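Play Kitchen Project: What We Did in April
Loubna Hegazy and Khadija Ghoneim

Our question was simple: can you tell what a play kitchen is for just by looking at it? We set ours up at Usthorpe and asked kids and parents to fill in a short form. We got 139 forms back, way more than I expected!

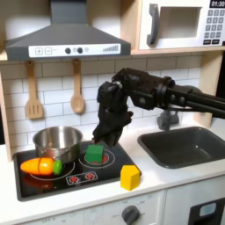 Fig. 1. Stovetop with the green cube, carrot and saucepan.

I loved the printed burners – the red centers made people say "hot" right away. The blocks were trickier. Kids called them soap, cheese, butter, you name it, and 98 forms had a food name for the green one.

Khadija wanted the wall to look real too, so we went with the tile look and hung up wooden utensils (my favorite part).
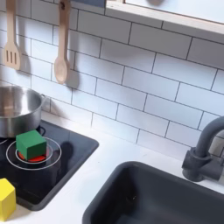
What we'd change

I'd make the form shorter and ask about the sink, which we totally forgot.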